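How to sort out a desk's worth of pens and pencils

Sunday, January 23, 2022

Most desks collect pens faster than they use them up. The usual answer is one mug, filled until nothing more will go in, with the working pens at the top and a layer of dead ones underneath. What follows is the method I use at home, and it takes an afternoon the first time. After that it is a ten-minute job at the end of each month.

What you will need

Two open plastic tubs, low enough to see into
A sheet of scrap paper
A pencil sharpener with a lid
An old cotton cloth
Washing-up liquid and warm water
A lamp you can bend down towards the table
A bag or box for the things that are finished

The tubs don't have to match. I like one coloured and one clear, so that anyone else using the table can be told "pencils in the pink one" and get it right. See-through sides help too. Mine came from Brarkero in Olau, but the sort of tub that grapes or takeaway salads are sold in will do the job once it has been washed.

Measure before you buy. A new full-length pencil is longer than people think, and a tub needs to be at least as long inside as whatever is going into it, or things end up propped on the rim. The longer of the two I looked at in the shop was 206 mm on the inside, and that took everything I own lying flat. Measure along the bottom, as many tubs are narrower there than at the top.

Step 1: Get everything on to the table

Bring pens from the whole house. Try coat pockets, the kitchen drawer, the car, school bags, the shelf by the phone. Don't sort as you collect. Put them down on a table with a hard top and leave a space in front of you for the scrap paper.

If the table has a slight slope, or the pens are round, lay a towel or a foam sheet down first. Pencils with flat sides mostly stay where they are put. Round barrels go straight for the edge, and a pencil that lands on a hard floor can have its lead broken all the way down inside. You then find it out a piece at a time, over weeks of sharpening.

Set the lamp low and to one side. On the left if you write with your right hand, on the right if you write with your left. You are going to be looking at thin lines and small print on barrels, and the ceiling light puts your own shadow over the paper.
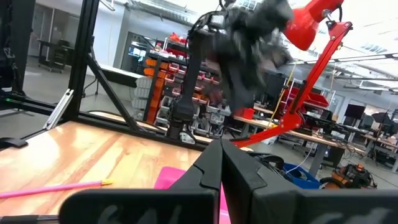
Keyvan Rashti wrote in to say that he does it the other way round: he tests each pen in the room where he finds it and only carries the good ones to the table. It saves a trip with the bin bag, he says, and his pile is half the size by the time he sits down. The drawback he mentions is that he always forgets the car.

I can see the sense in that. If you have stairs, or a small table, try it his way. I prefer to have the lot together, as a pen that seems worth keeping on its own can look less so when there are five more of the same.

Step 2: Split wood from ink

Make two groups. Pencils of all kinds on one side, anything with ink in it on the other. Coloured pencils go with the pencils. Mechanical pencils can go with either, but decide now and keep to it. I put mine with the pens, as they are the same shape and don't need sharpening.

Erasers, rulers, paper clips and pen lids without pens will turn up as well. Push them to the back of the table for the moment. Keep the loose lids until the end, when some of them will find a home.

Step 3: Go through the pencils

Take them one at a time. Look at the point, then the length, then the end.

Point. If it is broken or blunt, sharpen it now, over the bag. Turn the pencil in the sharpener and keep your hand still. If the lead comes out in one loose piece, sharpen a bit further and try again. After the third loose piece, give up on that pencil, as it has been dropped.

Length. A pencil shorter than your little finger is hard to hold and blunts your patience. Longer than that, it stays. Short ones are handy in a toolbox or with a shopping list, so they needn't be thrown out just for being short.

End. An old eraser goes hard and shiny and will smear. Rub it on the scrap paper over a pencil line. If it smears, put a slip-on cap over it, or accept that this pencil has no eraser and keep a separate block. A slip-on cap also stops small children from chewing the paint off.

Coloured pencils have softer leads than writing pencils and break more easily in a cheap sharpener. If you have a lot of them, buy a new sharpener before you start. A sharp blade does far less damage than a worn one. The Plarkar sharpener I use cost me very little and the blade unscrews for changing.

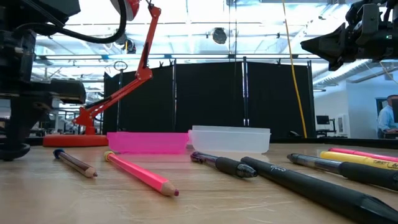
Lay the finished pencils down with all the points facing the same way. It makes the next check quicker, and you are less likely to be stabbed when you pick up a handful. Leave them there until the pens are done. If you fill the tub too early you will be tipping it out again when one more pencil appears from under the paper.

Step 4: Test every pen

Each type wants a slightly different test.

Ballpoints. Scribble a tight loop on the scrap paper. If nothing comes, do it again on the sole of a rubber shoe or on a rubber eraser, then go back to the paper. The rubber grips the ball and gets it turning. If it still won't write, try holding the tip in hot tap water for a minute and drying it. I don't bother with pins or matches. A flame near a plastic pen is a bad idea and it rarely helps.

Gel pens. Draw a long slow line. A gel pen that skips usually has an air bubble behind the tip. Put the lid on tightly, stand it point down in a glass overnight and try again in the morning. If the barrel is clear you can see how much ink is left, and it is worth looking before you spend any effort on it. Some gel pens take refills. One refill for mine was 74p in December, so I keep the barrel and change the inside.

Highlighters. Stroke once across some printed text. A good one leaves an even band. A pale or scratchy band means it is nearly dry. Check the tip as well: if it has picked up black from going over wet ink, wipe it on a clean part of the paper until the colour runs true. Store them lying flat.

Dry-wipe markers. Test these on a whiteboard or on a glazed plate, not on paper, which soaks them up and tells you very little. If the line is weak, lay the marker flat with the lid on for a day before deciding. Keep them well apart from permanent markers. The two look alike at a glance, and the mistake is only noticed when the board won't wipe clean.

Permanent markers. One short line. Put the lid back until it clicks.

Anything that fails its test twice goes in the bag. Don't put it back with the others to try again next time. Before I did this properly I had over 70 pens in the house, and I was using the same three.

Step 5: Clean them

Wipe the barrels with the cloth, dampened in warm water with a drop of washing-up liquid. Rubber grips collect the most dirt and can go sticky with age. If washing doesn't cure the stickiness, a little surgical spirit on the cloth will take off the worst. Try a small patch first, as it can also take the printing off the barrel.

Dry everything before it goes into a tub. Water left in the lid of a pen finds its way on to the page later on.

Do the tubs at the same time. Graphite dust gathers in the corners and a dry cloth only moves it about. Wash them in the sink, rinse, and leave upside down on a tea towel.

Step 6: Fill the tubs

Pencils in one, pens in the other. Lay them flat, with the longest at the bottom. Markers and highlighters go on top of the pens, where you can see the colours.

Stop when the tub is two-thirds full. If there are still good pens left over, they are spares. Put an elastic band round them and keep them in a cupboard, away from the radiator. When a pen from the tub runs out, take one from the spares. Don't add a pen to the tub unless one has come out.

A household of 4 might want a second pair of tubs, one set for homework and one by the phone. I would still do the testing in one go.

Step 7: Deal with the bag

Pencil shavings can go on the compost if the pencils weren't painted. Painted ones go in the bin. Pens are made of several materials pressed together and most kerbside collections won't take them, so ask at a stationer's or at the library whether there is a collection box nearby. Take the lids and caps along too.

Working pens that you don't like are best given away. The after-school club at Chareonsuk takes them from me, provided the lids fit.

Keeping it going

At the end of the month, tip out each tub, wipe it, run every pen across a piece of paper and sharpen the pencils that need it. Check the pockets of any coats you are putting away - there is usually one in there.

If a tub has gone over the two-thirds mark, something has been added without anything coming out. Take out whichever pen you have used least and move it to the spares. And when the felt tips come back from school without their lids, try the loose lids from Step 2 before you throw either away.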